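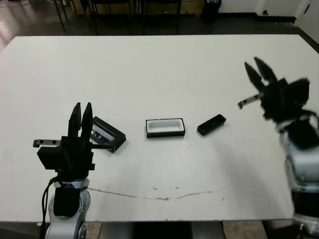 Writing About Houses and Their Owners: Notes for Unit 3

Course Materials > Feature Writing > Society and Property > Unit 3

April
By the Teaching Team, Laliswood College

Purpose of the unit

Students will learn to connect a well-known household with its address in a short column item. The finished piece should be 20 lines or fewer and should rest on records that an editor can check.

Sources

Begin with the title register. A register names the legal owner, who may be a company or a trust, and it does not establish who sleeps at the address. Electoral rolls, old telephone directories and court notices help to fill the gap. Auction catalogues are useful for dates but tend to flatter the property. Gossip columns of the period may be cited as evidence of what was being said at the time.

Ownership and residence

The set reading concerns the Aksoy house in Putness Square. The family bought the lease, let the upper floors and lived elsewhere for most of the term. Three later columns called it the family home, each relying on the one before. Students should mark the point at which the error enters and rewrite the paragraph using "owned" or "leased" as the record allows.

Tone

A column of this kind may be dry or amused. Remarks about marriages, divorces and money must be accurate, and they must have some bearing on the house. Titles are to be given in full at first mention and in the correct form for the year described. Current street numbers of living persons are omitted.

Assessment

Submit one item on a former resident of the Tillex Estate, with a source list. The accompanying research log should not exceed 2,000 words. Work is due at the Tuesday tutorial.

Related items
Unit 2: Reading a Lease
Unit 4: Obituaries and the Family Seat
Style Guide: Peers, Knights and Their Spouses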